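Unit 2: Choosing and Caring for Work Surfaces

Reading: the Welum booklet, first two chapters. Bring it on Friday.

A work surface takes more wear than any other part of a room. Before choosing one, write down what will be done on it and for how long each day. A desk used for paper needs little protection. A bench used for glue, paint or heat needs a good deal.

Wood

Wood is warm to the touch and can be sanded and refinished. It moves with the seasons, so leave a small gap where a top meets a wall. Wipe along the grain with a damp cloth and dry it at once. Standing water leaves dark rings – these are hard to remove without sanding.

Oil or varnish

Oil soaks in and is easy to patch. Varnish sits on top and resists spills better, but a deep scratch usually means redoing the whole top. With oil, put on 2 thin coats, wait 30 minutes after each, and wipe off what is left. Oily rags must be laid flat outdoors to dry.

Sanding

Start with the coarsest paper the damage calls for and finish with 200 grit. Dust well before any finish goes on. 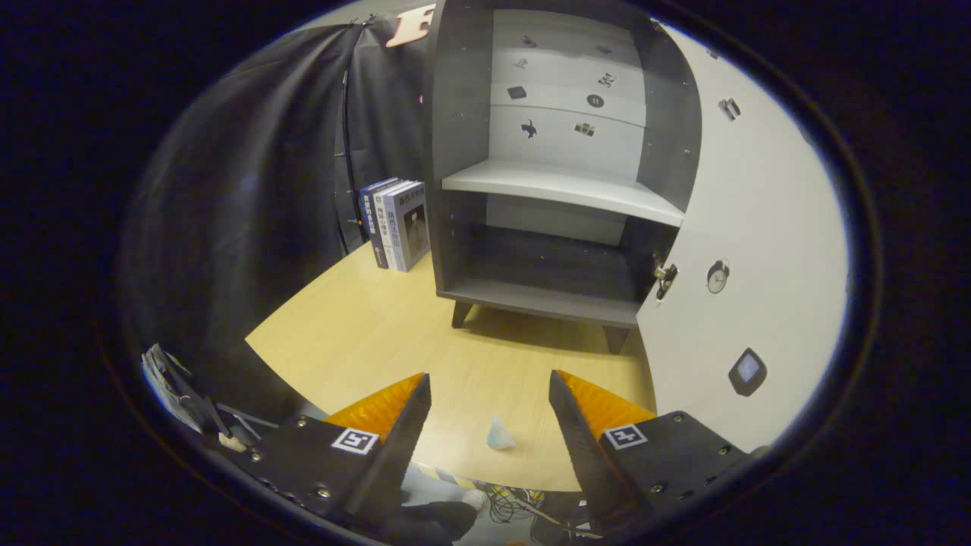
Fig. 2. Light wooden tabletop with a small pale blue object on it.

Color and light

Light tops reflect more light and make small parts easier to find. Dark tops hide stains but show dust.

For next time: compare the Midanel and Grukness care sheets and note where they disagree on oil.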